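The bunch that doesn't die

Artificial flowers have come back into the house by the side door. We went looking for the good ones, and for how to put them together so they don't look like a petrol station forecourt

My gran had a bowl of plastic sweet peas on top of the telly. Dusty. Slightly sticky. They had been mauve once and by the time I was old enough to notice they were the colour of old bandages. That was fake flowers, for most of us, for years. You had them if you'd given up.

Now look. Walk round any homeware shop in September and there's a whole wall of them. Single stems mostly, standing in buckets like real ones, priced like real ones too in some cases. Fabric roses with three kinds of pink in one bloom. Eucalyptus you have to pinch to be sure. I pinched a lot of eucalyptus for this piece.

Hasell, a small shop on a sloping street in Busuvton, started with one shelf of stems next to the candles. The shelf is now the back half of the shop. They keep 71 kinds at the moment, which I know because it's chalked up over the till and changed whenever a line goes. Teasels, ranunculus, a very convincing bramble. The candles have moved to the window.

So who's buying? People with cats, for a start (lilies are dangerous to cats, fake ones only get chewed). People with hay fever. People in flats with no light. People who are away a lot and hate coming home to a vase of green water. And people who just like a bunch of flowers on the table and have done the sums on a weekly one.

Start with too many

The mistake is matching. You go in, you like the blue roses, you buy six blue roses and put them in a white jug. It looks like a hotel corridor. Real bunches from a real garden are a bit of a mess, whatever was out that morning, and the messy ones are what you want to copy.

The bunch below breaks every rule about colour you were ever taught. Blue roses. Sunflower. Pink tulip, which in a real garden would be long over by the time the sunflower got going. And I'd have it on my kitchen table tomorrow.
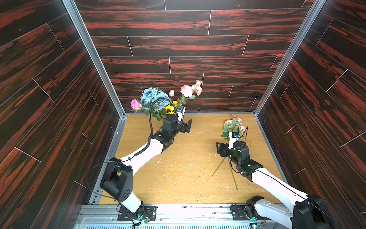
Pale-blue roses in the middle, a sunflower low down and the pink ones let loose at the edges.

What makes it work, I think, is the weight. Big heads in the centre. The sunflower sits low, where a heavy flower would sink anyway. Then the lighter stuff, those carnation sort of blooms on thin stems, goes up and out to one side and gives you an outline that isn't a ball. A ball is what you get if you cut everything to the same length. Don't cut everything to the same length.

And the tulip. One bud, shut. I'd never have thought of it but a closed flower does a lot for a fake bunch, because in a real one there's always something that hasn't opened yet. If every head is at full stretch the eye gets suspicous.

Wire, and being rough with it

Most decent stems have wire through them. Most people never bend it. They take the thing out of the bag, straight as a ruler, and put it in the vase, straight as a ruler, and wonder.

Bend it. Properly, with your thumbs, in two or three places, and not all in the same direction. Tulips should lean. Roses nod a bit just under the head. Open the petals out with your fingers if they've been squashed in a box, and if they've creased badly hold them in the steam from the kettle for a few seconds (hold the stem, mind your hand, keep well back from the spout). Check the label first. Some of the glues don't like it.

Cutting is harder. Kitchen scissors won't do it and you'll ruin them trying, I've a pair to prove it. Wire cutters from the tool drawer. If the stem is too thick even for those, bend the bottom back on itself and hide it in the vase.

Look at the leaves

Everyone shops by the flower. Wrong end. The leaves give the game away every time: shiny, flat, one green, all the same size, stuck on in pairs like a child's drawing. A middling rose with good leaves will pass across a room. A lovely rose with bad leaves won't.

What you're after is variety. Toothed edges where there should be toothed edges. A vein down the middle. Blueish green next to yellowish green. And something odd thrown in, burgundy or silver, to stop it all reading as one lump.
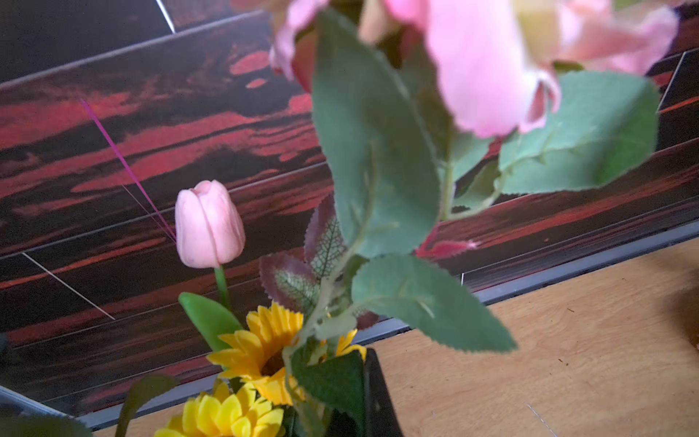

Fabric rose leaves, a shut tulip and some burgundy-edged foliage tucked in between.

That burgundy foliage is doing more than the rose is. Dark rim, pale middle, little teeth along the edge, and a net of veins when you get your nose into it. It joins the pinks to the greens. You wouldn't spot it from the doorway but you'd miss it if it went. The same goes for the thin magenta grassy bit behind the tulip, a daft glinty thing with no botany behind it at all, and I like it very much.

Dark background helps too, by the way. Pale petals against dark wood come forward. Against magnolia paint they just sort of hang about. If your walls are pale, stand the vase in front of a bookcase, or a door you've painted, or anything with a bit of depth to it.

What to pay

Right, money. Trotska, who sell by post and nothing else, do a mixed bag of foliage that is the best value I found, short stems, all sorts, no two bits quite alike. The flowers from the same place are fine. I'd buy the leaves there and the flowers where I could see them.

Ruddock is the other end. Their fabric roses are beautiful and they know it. Petals cut separately, colour put on by hand, a stem with actual thorns. I bought one. One! It's standing by itself in a bottle on the landing and I've stopped to look at it most mornings, so there you go. They have 300 things in the catalogue and I could have done without seeing most of them, as could my bank card.

A sensible bunch, then. One or two dear flowers in the middle where people look. Cheaper ones round the outside. A lot of foliage, more than seems right. You don't need 100 stems, whatever the pictures online suggest, you need enough to hide the neck of the vase.

Dust

The great enemy. Gran's sweet peas never stood a chance. A soft paintbrush once a fortnight does most of it, or a hairdryer on cold, outside or over the bath. Fabric ones don't want soaking. Plastic ones can be swished through a bowl of luke warm soapy water and left upside down on a towel.

Keep them off the sunny sill. The blues fade first and go grey, and the pinks go a strange peach. If something does fade, pull it out and leave the rest. That's the other good thing about a mixed bunch, you can swap a stem and not have to start again.

And move them. Honest advice from Hasell, where they could just as easily sell you more: put the whole lot in a cupboard for a month or two. You stop seeing anything that sits in one spot all year, real or not. Bring them out again with the sunflowers gone and some berries in, different jug, other end of the room.

A last word on vases. Put a bit of water in if it's glass, people do, but only with plastic stems or coated ones, bare wire rusts and the water goes orange. Otherwise use something you can't see through. Mine are in a brown teapot with no lid.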